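Search tips

When a gripper jams or squeezes too hard at the kitchen table

Last updated: December
Reading time: 4 minutes

Most trouble with grippers around food comes down to three things - too much force, dirty pads, and a release that sticks. None of it needs a workshop. The notes below come from our own faults at Jornmont, where we practise picking and placing on soft fruit before the same moves are handed over to the arm.

Fruit splits in the jaws

Our worst fault was a pear that went through both pads and down inside the finger joint. The force limit had gone back to its factory value after a flat battery, and it wasn't checked before the first pick. On the Nokton controller the factory value is 500, which will hold a full tin. We use 350 for apples and mandarins and go down to 46 for strawberries, very ripe pears and bananas. Those are the controller's own units, so don't copy them to another make.

After any power loss, read the limit off the display before you put food near the jaws. Then close on a folded tea towel first. If the towel comes out with a hard crease, the force is still too high for fruit.

Old fruit is the better test. A firm banana will put up with a poor setting, and a black one will not. Hold it across the middle, keep the pads level with each other, and stop closing as soon as it stays put by itself. 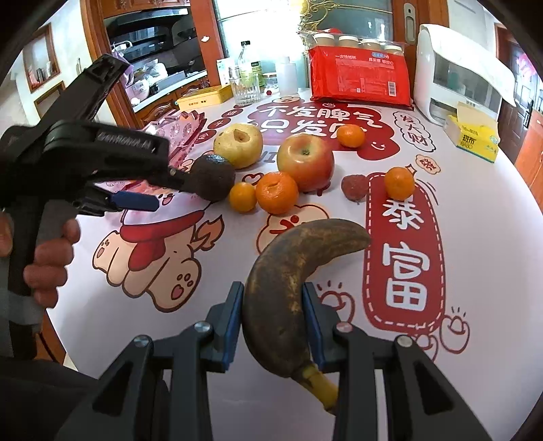
Romain Tessier wrote in to say that his pads slipped even at the right setting, and that he kept raising the force until an avocado burst. He had been wiping them with washing-up liquid and leaving a film behind. Plain warm water and a lint-free cloth cured it, and he was able to go back to the lower number the same evening.

Cleaning the pads

Switch off and take the battery out. Wipe towards the tip so that pulp isn't pushed into the joint. Dried juice comes away after a damp cloth has been left on it for five minutes. Don't scrape with a knife - a nick in the pad will catch on thin skins from then on. Check the screws while you're there. They should be snug, and a loose one lets the pad twist under load.

If the jaws won't open

Let go of the trigger and wait for the motor to stop. Don't pull the fruit out, and don't put a finger between the pads to feel what is stuck. Take the power off, then turn the release by hand until there is slack. Clémence Millet pinched a thumb doing this with the battery still in, when the jaws finished the close they had started.

Two people at one table

Agree who is moving before either of you reaches in. We had two grippers meet over the same apple and bend a fingertip, and the replacement from Bech took over a month to arrive. One works, the other keeps still with the jaws open. Say "clear" when you've backed away.

Keep drinks and glass at the far side, and put the spare battery somewhere juice can't run to it.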